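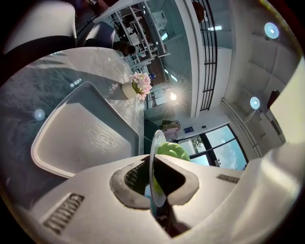

Grey marbled tabletop.

Ticket: Wi-Fi drops out completely, then comes back by itself
Product: Skiltico mesh, main unit plus upstairs unit
Opened by: Hilkka Lahtinen
Site: Pridport
Status: Solved

Hilkka Lahtinen wrote:

Hello! First of all, I really like this kit. We had a single old router before and there were corners of the building where you couldn't load a weather forecast, and now I can stream music on the stairs. So please read this as a fan asking for help.

The problem is that the whole network vanishes. It doesn't slow down, it just isn't in the list of networks any more. Laptops and phones all lose it together. After a minute or so it pops back up and everything reconnects as if nothing had happened. Some days it does this in the morning and then behaves until we lock up, and last Saturday it did it so often that we gave up and used a phone as a hotspot.

What we have:
Main unit on a shelf downstairs, next to the socket where the line comes in
Second unit on the upper level, by the railing
Line speed 500 megabits (and we get it, when it's up)
Firmware version 7 on both units
An Oksanen network switch on the same shelf, feeding the printer and the till

What I've tried:
Turned everything off and on again, in the order in the leaflet
Swapped the power supplies between the two units
Moved the main unit away from the printer
Changed the network name, which only meant that everybody asked me for the new one

The printer is plugged in by cable and keeps on printing all the way through a dropout. That must be a clue! I just don't know what to.

Pentti Kokkonen (support) wrote:

Hi Hilkka, thank you for such a clear report. Yes, the printer is a clue, and so is the till. If the cabled things carry on, then the line, the switch and the main unit's routing side are all fine and we only need to look at the radios.

Could you do two things for me?

1. Open the Skiltico app, go to Settings, Advanced, System log and press Export. Please do it soon after a dropout, as the log is short and overwrites itself.
2. Tell me what the lights on the main unit are doing while the network is missing. Steady white, pulsing white or amber.

Please don't do a factory reset yet. It would clear the log.

Hilkka Lahtinen wrote:

Pulsing white! I stood there with my coffee and watched. It went from steady to pulsing, stayed like that for 72 seconds by my phone's stopwatch, then went steady again, and the network was back before I'd put the cup down.

The log is attached. It's over 200 lines and I understood perhaps four of them, but I did read it all. There's one that says "CAC start" and it turns up a lot. My colleague Aatos thought it might be the microwave, so we ran it on full with a bowl of water in it while I watched the signal on my laptop. Nothing whatsoever. I was a bit disappointed, it would have been such a neat answer.

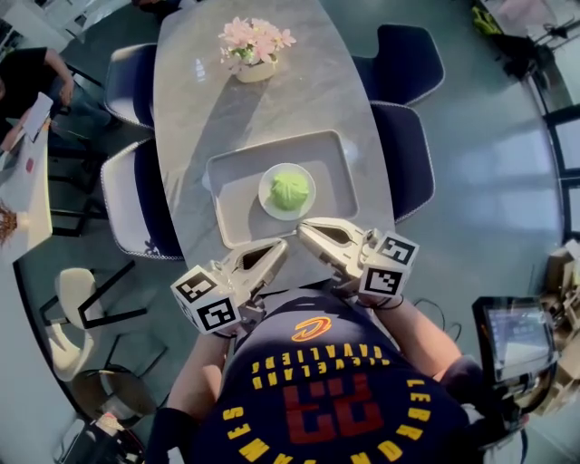
We also wondered about the neighbours. There's a workshop behind us and a café next door, and both have strong Wi-Fi that shows up on my list. Would two busy networks be enough to knock ours off the air? I asked in the café and their router hasn't missed a beat, but it's a much older one and probably not doing anything clever.

Pentti Kokkonen (support) wrote:

The log is brilliant, thank you, and you picked out exactly the right line.

Busy neighbours would make you slower but wouldn't take the network off the list. What you're seeing is radar avoidance. Part of the 5 GHz band is shared with radar, mostly weather stations and ships. Any access point using those channels has to listen for radar, and if it hears something that looks like it, it must stop transmitting straight away. Then it picks a new channel. If that one is shared as well, it has to listen quietly for a minute before it's allowed to speak. CAC stands for channel availability check, and that's your pulsing light.

Your units are set to Automatic, and Automatic likes those channels as they tend to be nice and empty. How close are you to the water?

One thing doesn't quite fit. Your phones ought to fall back to 2.4 GHz during the check, and you say the name disappears altogether. Is "Prefer fast band only" switched on, under Wireless?

Hilkka Lahtinen wrote:

Ships!! We can see the harbour from the upstairs window. I can't tell you how pleased I am with this.

And yes, "Prefer fast band only" was on. I'm fairly sure that was me, the day we set it up, because it sounded good.

Pentti Kokkonen (support) wrote:

Then I think we've got it. Please change these:

Wireless, 5 GHz channel: from Automatic to Automatic (no radar channels)
Wireless, Prefer fast band only: off
Wireless, Channel width: from 160 to 80

Save, and give both units a few minutes to find each other again. You'll lose a little top speed close to the main unit. Leave it running for a week and let me know.

Kaisu Leinonen wrote:

Jumping in from another site, hope that's all right. We're in Filldale, nowhere near the sea, with the same pulsing white light. Could it still be radar?

Pentti Kokkonen (support) wrote:

Hi Kaisu, it could. Weather radar reaches a long way inland, and units do sometimes mistake other signals for it. Look for "CAC start" in your log, and if it's there, the same settings should help. If it isn't, open a fresh ticket and I'll happily take a look.

Hilkka Lahtinen wrote: 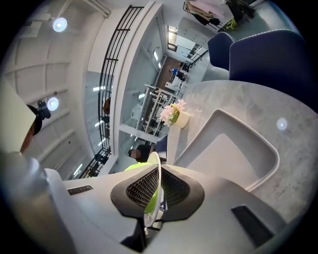 Bright and open, on two levels.

One week on and there hasn't been a single dropout! I checked the log every morning and "CAC start" has gone completely. Speeds are a touch lower by the shelf and the same as ever upstairs, and the music on the stairs plays right through.

Aatos has now started looking up which ships are in, so the harbour theory has made at least one person very happy. Could the channel setting have a line of its own in the leaflet? I'd have found it on day one. Thank you so much, Pentti, please mark this as solved.

Pentti Kokkonen (support) wrote:

Lovely news. I've passed the leaflet suggestion to Tuulikki Lappalainen, who looks after our printed guides. When the next firmware arrives, have a quick look at the channel setting after it installs, as some updates put it back to Automatic. Closing this one now.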